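Snack Swap by Mail: FAQ

Last updated 09/01/2023

Quick answers, because the inbox is out of control. Read this first please, then email if it's really not covered.

What is this?

A snack swap. You sign up, you get matched with one person, you mail them a box of snacks from where you live, someone else mails one to you. Not always the same person. Usually not the same person.

How often does it run?

Twice a year. Spring round and October round. No summer round, chocolate melts, we tried it.

What does it cost?

Signing up is free. You pay for your snacks and your postage. That's it. If anybody emails asking for a "swap deposit" it isn't us, delete it.

How much should I spend?

Limit is $40 on the food, not counting shipping. It's a ceiling and not a target. Plenty of great boxes come in well under. Please don't go over, it makes the other person feel bad about theirs.

How many things go in a box?

No set number. A mix of sizes works best. One tall thing, one flat thing, a few small things to stuff in the gaps. All one kind of cookie is allowed but kind of a letdown to open.

Can I send candy only?

Yes if your match said they like sweet. Check the form. People fill in sweet, salty, spicy or "anything," and then somebody sends licorice to a person who wrote NO LICORICE. Read the form.

What can't I send?

Nothing homemade. Nothing that needs a fridge. No fresh fruit, no meat (jerky counts as meat), no alcohol, so liqueur chocolates are out too. No pills, vitamins or gummies that do anything.

Does it have to be local?

Would be nice. Doesn't have to be. Half the fun is seeing what's on the shelf in somebody else's grocery store, even when it's a brand you know in a flavor you don't. Store brands are great. Gas station stuff is great.

What about repacked bulk snacks, like from the bins?

Only if the store sealed it and put a label on it. No sandwich bags. People with allergies need the ingredients list and we can't check every box for you.
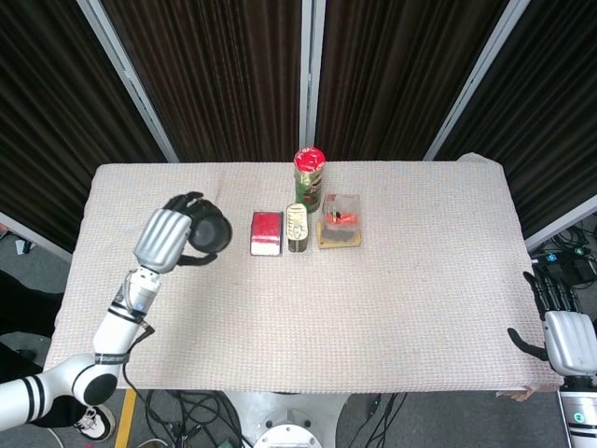 How do I pack it so it doesn't show up as crumbs?

Heavy stuff on the bottom. Chips and anything in a thin bag on top, or skip bags and go for cans and tins, which travel way better. Fill every gap with crumpled paper. Close the box and shake it, if you hear it moving add more paper. Tape all the seams, not just the middle one. Take old labels off reused boxes or it may come right back to you.

What size box?

Shoebox size or a bit bigger. The Monov small carton is what most people use and it's fine. The flat one isn't, too shallow for a chip can unless you lay it down.

Who do I ship with?

Whoever you want as long as there's tracking. Put the tracking number in your swap page within a day of mailing. No number, we can't help you if it goes missing.

I have an allergy. Is this safe for me?

Your call. There's a box on the form for it and your match has to confirm they read it. But the senders are regular people shopping at regular stores, they make mistakes. If yours is severe, please sit this out or ask for the postcard swap instead.

Can I ship outside the US?

Yes, tick "international" when you sign up. You'll only be matched with others who ticked it. You fill in the customs form yourself, list each item by what it is ("crackers," "hard candy"), not just "snacks" or "gift." Look up what the other country lets in BEFORE you shop. Dairy and seeds get stopped a lot.

When's the deadline to mail?

You get 2 weeks from the day your match email goes out. If you need longer, say so before the deadline. After it's too late, we've already started chasing you.

My box never came. Now what?

Check tracking on your swap page. Check with your neighbors. Then fill in the missing box form. If the sender never mailed, we find a backup sender. We have over 43 people on the backup list right now and they are saints.

My box came but it was kind of lame.

Sorry. It happens. We don't do re-swaps for that. If stuff was expired or opened, take a picture and send it in, that's differnt and we'll sort it out.

Do I have to say thank you?

Yes. Post on the board or send a message on the swap page, two lines is plenty. The sender has no idea it got there otherwise.

Can kids join?

Under 18 needs a parent to sign up and the parent's name goes on the label.

Can my office do it as a group?

Yes. Sterent and Stoler both ran one in the spring and it went well. Email first though, don't just sign up a whole department on one address. Group rounds max out at 40 people.

Is Tkachenko still doing the discount on tins?

No, that ended. Code is dead, stop trying it.

How do I quit?

Before matching, hit "leave round" and you're out, no hard feelings. After matching, email us right away so we can get your person a new sender. If you just vanish you're off the list for good.

I didn't get a match email.

Spam folder. Then promotions folder. Then check you spelled your own email right, seriously, its the most common one. Still nothing? Write to us with "NO MATCH" in the subject line and the name you signed up under. Replies take a day or two, longer the week boxes go out.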